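About Nodomia

Nodomia builds two-handed robots and the practice kits that go with them. We work out of a former print shop on Rutherford Street, and most days you'll find us fussing over soft, floppy, awkward stuff: towels, wipes, sheet masks, anything that changes shape when you pick it up. We love this work! 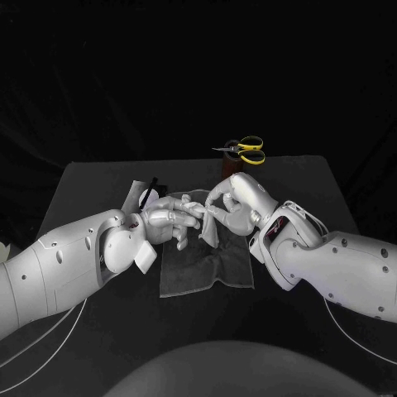
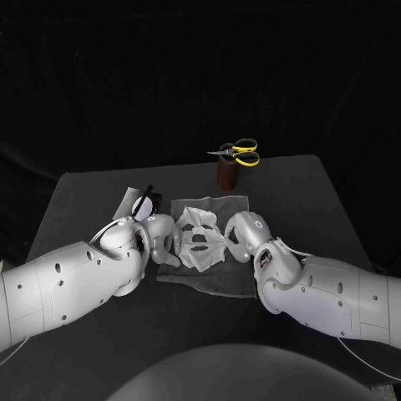

Two hands on the same piece of cloth, or on a sheet mask.

Our main product is the Ollonon kit, a set of 56 tabletop tasks with the materials, the setup cards and the software to run them. Labs and small companies buy it to find out what their own arms can do, or they rent time on ours. Setup takes up to 2 hours, and then you can start on the easy tasks (lifting a corner, sliding a cup) and work up to the ones that still keep us late at the bench.

The software side is called Fendix. It records every run, lines up the joint readings with the video, and lets you replay a grasp at whatever speed you like – we probably use that more than our customers do. The current library holds 3,660 runs, and 838 of those are thin material alone. That's our favorite shelf. Thin things wrinkle and stick to themselves, and a grip that was fine on terry cloth can be far too much for a mask.

We started with a single arm and a stack of dish towels. The second arm came the next September and changed pretty much everything about how we planned a task. The kit has grown the same way ever since, mostly from requests. Somebody writes in asking about pillowcases, we try pillowcases, and if it's interesting it goes in the next set of cards.

Visitors are welcome in the afternoons, after 2. Bring something soft and difficult if you have it. Kit orders, rental bookings and Fendix downloads are all on the Products page, along with the full task list.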